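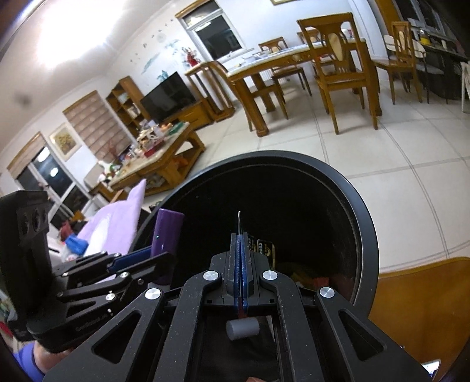

Self-Publishing: Questions Before You Pay Anyone

Is it worth paying for a blurb?

Maybe, once, after you've tried ten of your own. A blurb writer who hasn't read the book will give you a hidden past, a deadly secret and a race against time whether the book has them or not. I've seen the same paragraph sold to a cozy mystery and a book about a submarine. Ask whether they read the manuscript. If the answer is "we read the synopsis," you are paying someone to reword your synopsis.

What does "best-selling author" mean on a cover?

Very little. It can mean the book sat at the top of a tiny online category for part of a Friday, when it was free. Some marketing packages promise the label outright. Ask which list, which category and for how long. Sellers get vague fast.

Should I put it on mine anyway?

Your call. Readers who care will look it up, and the rest skip right over it.

My sample chapter gets downloads but no sales. Do I need a new cover?

Everyone who sells covers will say yes. Read the sample first. If your first chapter is a dream, a weather report or a family tree, a cover won't save it. Change one thing, leave it alone for a month, then look again. People who change the cover, price and blurb in the same week learn nothing from any of it. 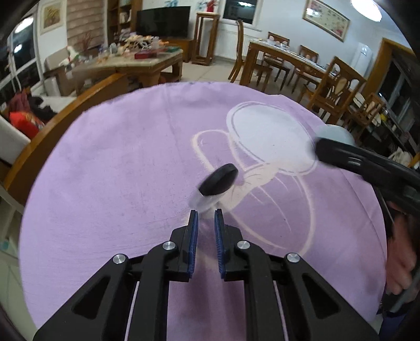
Pesosden, January

Several readers wrote in after our page on review services, so the answers below have been redone.

Are paid review services legitimate?

Some send your book to real readers and let them say what they like. Others sell you stars. The second kind can get your book pulled, and the seller will be gone by then. I counted the reader reviews on one sample page from a service called Durnutetti. There were 123, and 112 of them gave five stars. No novel is that popular with strangers. I'd keep my money.

What about contests?

Look at the number of categories before you look at the prize. The Casa contest listed 155 categories last time I checked, each with its own fee, plus a charge for the gold stickers. I'm not saying the judges don't read the entries. I'd like to know how many hours they have.

How long should my novel be?

As long as the story needs, says everybody, which is no help. My last one ran 278 pages in print and two readers told me it dragged in the middle. They were right. Check what similar books in your genre run to, and be suspicious if yours is twice that.

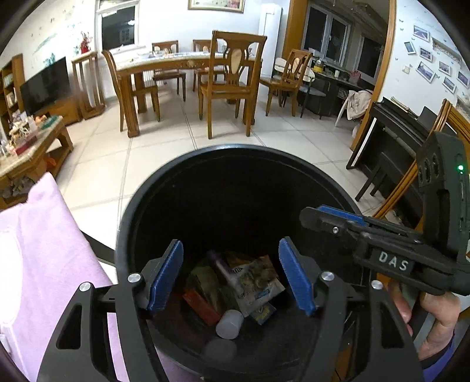 Length also affects what you pay to print, and that's where the cheerful royalty calculators tend to go quiet. Run the figures with your true page count, at the price you'd really charge, with the store's cut taken out.

Murthy offered me a publishing contract but wants a fee up front. Is that normal?

It's common. A publisher that gets paid before a single copy sells doesn't need your book to sell. Ask what they'll do in the first three months and get it in the contract. Ask how you get your rights back, too. If the reply is a phone call and a discount that ends tonight, walk away.

Do you recommend anyone?

No.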